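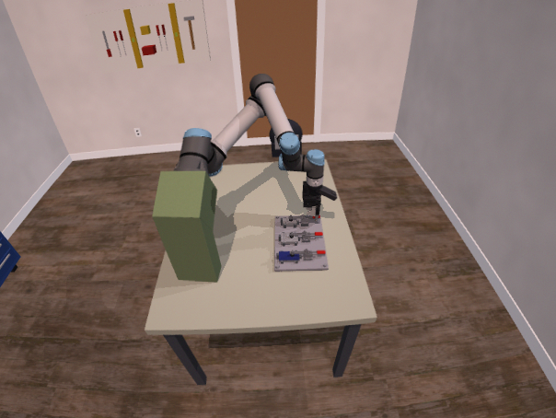
Grinow 2 is out today, and I get to be the one to tell you about it!

Ollomdale, 27 November 2019 – I run the small software company Sundow, and I've been looking forward to writing this one since March. Our planning and simulation package for robot arms, Grinow, has its second major release, and anyone with a current license can download it this morning. Everybody else can have it free for 90 days, with all the features switched on. We don't ask for a credit card.

If you haven't met Grinow before, it's the program you use to work out how an arm should move before you let it move. You build your cell on screen, put in the table, the fixtures and whatever else is standing nearby, and the planner looks for a path that gets the gripper where it needs to be without hitting any of it. Then you send that path to the controller. People use it for machine tending, for small assembly jobs, and for a lot of odd tasks we never had in mind when we started.

The big news is the new planner, which we call Bastos (the name stuck early and we stopped fighting it). The old planner was fine in open space and got grumpy in tight corners. Bastos was written with tight corners in mind. Toggle clamps have been our favorite test – you've got a row of handles, each one close to its neighbor, and the gripper has to come down next to one handle without brushing the others. Put a tall box right by the robot's shoulder and the arm has even less room to fold itself up. We ran 800 different start and goal positions through a clamp fixture on a table like that, over and over, every night for months, and I can't tell you how many mornings I came in and went straight to the failures list before taking my coat off.

You'll notice a few other things when you open it up. Swept-volume checking now covers the whole arm, elbow and all, and it runs while you drag a waypoint, so you see a problem as you make it. Tool attachments are treated as part of the gripper. In version 1 you had to add them as separate bodies and remember to move them along, and plenty of you wrote to me about that (fair enough!). Fixtures can be saved with their moving parts, so a clamp can be open in one step of your program and closed in the next, and the planner knows the difference.

Then there are the rooms. Quite a few of you train camera software on our renders, and a bare gray void wasn't doing you much good. So the scene library now comes with 7 furnished workshops, with plank floors, doors, outlets, baseboards and tools hanging on the wall. You can change the lighting and the colors from a script, and shadows from the arm fall on the tabletop as you'd expect. I spent far too long on the tool walls. I'm very fond of the one with the hammer.

A word on upgrading. Version 1 projects open in version 2, but saving them converts them, so keep a copy if you share files with someone who hasn't moved over yet. Custom planner plug-ins need to be rebuilt against the new headers. The notes in the download go through the changes, and most of our own plug-ins took us less than an afternoon. Version 1 will keep getting bug fixes until next March.

Prices are the same as before for single seats and for schools. Site licenses now include the scene library, which used to cost extra.

About Sundow: we make planning and simulation software for robot arms, and we do it all from our office in Ollomdale. For trial downloads, press copies or a live demo, use the contact form on the Grinow page and mention this release – it comes straight to me.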